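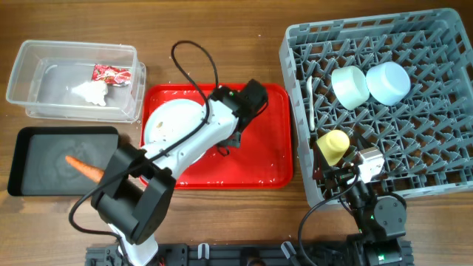 Schreibwerkstatt Mollthorpe, Gruppe am Mittwoch

Die Leihfrist

Als Leopoldo Ponce den Vertrag mit Valulix unterschrieb, dachte er vor allem an seine Knie. Achtzehn Jahre lang hatte er in der Pension Xolalpa abends das Geschirr der Gäste weggeräumt, Teller für Teller, Tablett für Tablett, und nun stand im Prospekt etwas von zwei Armen auf einer Schiene, die das gegen eine Monatsgebühr für ihn erledigen sollten, 15 Tage zur Probe und ohne jede Verpflichtung. Er las den Prospekt zweimal, weil er so freundlich geschrieben war, und dann noch ein drittes Mal seiner Schwester am Telefon vor.

Am ersten Abend zog er sich einen Stuhl heran und sah zu, wie man einem neuen Lehrling zusieht, mit gefalteten Händen und dem festen Vorsatz, nichts zu sagen. Auf dem roten Tablett lag der Reis, neben dem Tablett lag der Reis auch, und der weiße Arm hing so lange über dem durchsichtigen Behälter, dass Leopoldo ihm schließlich doch gut zuredete.
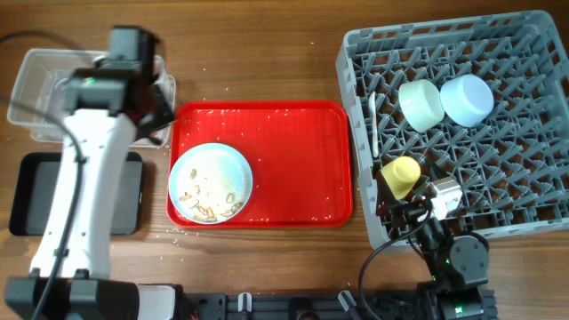

Crescencio Nava fand, für das Geld könne man auch einen Menschen einstellen, einen jungen, der beim Abräumen pfeift, und überhaupt habe er noch keine Maschine erlebt, die nach der Probezeit so fleißig geblieben sei wie davor.

Leopoldo widersprach nicht. Er schenkte ihm Kaffee nach - es war kurz vor elf, eigentlich viel zu spät für Kaffee - und dachte an die Kündigungsklausel, die irgendwo auf der Rückseite stand, klein gedruckt und bei weitem nicht so freundlich wie der Rest. Gefallen hatte ihm das langsame Greifen trotzdem. Es erinnerte ihn an seinen Vater, der auch nie eine Tasse angefasst hatte, ohne vorher ein wenig zu überlegen.
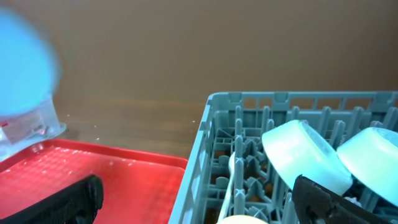 Kurzprosa / Fortsetzung

Am letzten Tag der Probe rief Eliseo Maldonado aus Lollcombe an, vom Kundendienst, und fragte, ob man die Arme abholen dürfe oder ob sie bleiben sollten. Leopoldo bat um fünf Minuten, legte den Hörer neben die Zuckerdose und ging in die Küche, um noch einmal nach ihnen zu sehen.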